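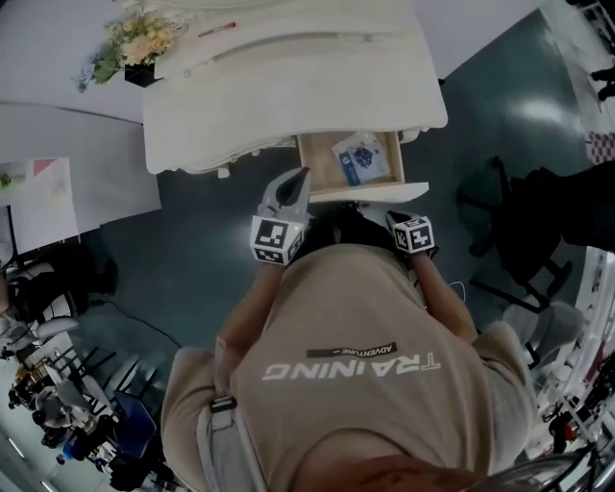
A student in the back row asked last September why a film needs a subtitler at all when there is a perfectly good script, already translated, sitting in the production office. Couldn't someone cut the script into lines and put them under the picture?

The question is a fair place to begin, and most of this handout is a reply to it. The script on file is usually the shooting script. Actors drop words, add words and talk over each other, and lines move from one scene to another in the edit. The document you want is the dialogue list, made from the finished cut. Even a good dialogue list gives you everything that is said, and viewers can't read everything that is said in the time they have.

Unit 7: Reading speed, line breaks and timing

What you need for this unit

The Bivik clip (the kitchen argument, from the first reel), with its dialogue list. The Gindine clip (the train station). Both are on the course drive in the folder for this unit. Use the new version of the Bivik list. The old one has the time codes from the festival cut and they drift out of step after the phone call.

1. Reading against listening

Speech is fast. Two people arguing in a kitchen get through far more words in a minute than most viewers can read comfortably while also watching faces. So the subtitler cuts. How much depends on the scene. In the Bivik clip, the older sister repeats herself almost constantly, and you can lose a good deal of what she says without losing any of what she means. In the Gindine clip the characters barely speak, and nearly every word can stay.

Things that can often go:
- names used to address someone, once we know who is being spoken to
- "well," "you know," "listen," and similar openers
- repetition, unless the repetition is the point
- greetings that are clear from the gesture
- words most of the audience will recognize anyway (yes, no, okay)

Things that should usually stay:
- a name the first time we hear it
- any fact that is needed later in the plot
- negatives
- the word a joke turns on

Be careful with the first list. In Bivik, the younger sister stops using the older one's name halfway through the argument. If you have been dropping the name all along to save space, your viewer can't notice that it has gone. Watch the whole film before you cut anything. You will be tempted to start on the first scene while the rest is still downloading.

2. Condensing a line

Start with what the line does in the scene, then look at the words. Take this from the dialogue list:

"I told you already, I told you on the phone, I'm not going to go and sit in that house with him all winter."

A first attempt might be:

I told you on the phone,
I won't sit in that house all winter.

It reads easily. It has also lost "with him," and he is what the argument is about. A better try:

I told you. I won't spend
all winter in that house with him.

The phone has gone. Whether you can spare it depends on the next scene, where the father asks who called. The clip stops before that point, so check the full dialogue list.

Students often condense by making the language stiffer. "I'm not going to" turns into "I refuse to," which is shorter and wrong for the character. Contractions are fine. Short, ordinary words are fine. A nine-year-old should not sound like a lawyer because it saved you two characters.

3. Line breaks

Use no more than two lines. Where the text needs two, break it where the grammar breaks. Keep an article with its noun, a preposition with what follows it, and a first name with a last name.

Poor:
She left the keys with the
man at the station.

Better:
She left the keys
with the man at the station.

If both lines can't be close to the same length, a shorter top line is generally preferred, as it covers less of the picture. Grammar comes first, though. A well-broken pair of uneven lines reads more easily than a neat block that splits a phrase down the middle.

When two speakers share one subtitle, each takes a line, and each line begins with a hyphen. Don't use this to squeeze in a question and a surprise answer. If the answer is on screen before the actor has opened her mouth, you have given it away. The same goes for punch lines and for anyone confessing to anything.

4. Timing

A subtitle comes in when the voice starts. Viewers forgive one that stays a little after the speaker stops. They are bothered by one that arrives early, and they are very bothered by one that flashes up and vanishes before they reach the end of it.

Shot changes are the main difficulty. If a subtitle hangs over a cut by a few frames, the eye tends to go back to the beginning and read it again. Where you can, take it off just before the cut. Where the sentence clearly runs across the cut, let it run well across. The bad case is the small overlap in the middle.

Leave a short gap between subtitles that follow one another. Without it, a viewer may not register that the text has changed, especially when the two have a similar shape.

Silence counts too. The Akham print of Gindine, which we will screen in class, runs 97 minutes and has some 400 subtitles, few for a feature of that length. There are long stretches on the platform with only train noise and announcements. The subtitler left the announcements alone except for the last one, the one the main character hears and acts on. Think about what would happen if every one of them had been translated. You would spend those scenes reading at the bottom of the screen, and you would probably treat the last announcement as more of the same.

5. Signs, letters and songs

Translate written text on screen when the viewer needs it. Capitals are the usual way to set it apart from dialogue. If someone is talking while a sign is visible, dialogue normally wins, but look for a pause nearby where the sign can go.

Letters are awkward. If the camera stays on the page long enough to read it in the original, your translation needs to fit the same time, so condense hard. A letter read aloud in voice-over goes in italics.

For songs, ask whether the words matter to the story. A radio playing in another room can be left alone. A lullaby that comes back in the final scene can't. Don't force a rhyme.

6. The Karpenko sheet

For the exercise you will fill in the Karpenko sheet, which some of you know from the dubbing unit. It has a column for the original line, a column for your subtitle, in and out times, and a wide column on the right for notes. Use the notes column. When I mark these I care more about why you dropped something than about whether I would have dropped it myself. "Too long" is not a note. "Name dropped, both characters in shot, used again in the next line" is a note.

Exercise

Subtitle the first 20 lines of the Bivik argument as they appear in the dialogue list. Several of the lines overlap. You may merge them, but say so on the sheet.

Then watch the clip once with your subtitles on and the sound off, and once with the sound on. Write a short paragraph on any subtitle you changed after either viewing. If you changed none, pick the one you are least sure of and write about that.

Bring a printed copy. We will swap sheets in pairs at the start of class, before the Gindine screening. The screening starts on time and the door to the projection room stays shut once it has begun.

For the next unit, read the chapter on subtitles for deaf and hard-of-hearing viewers in the course reader. Speaker labels and sound descriptions are covered there, so leave them out of this week's sheet.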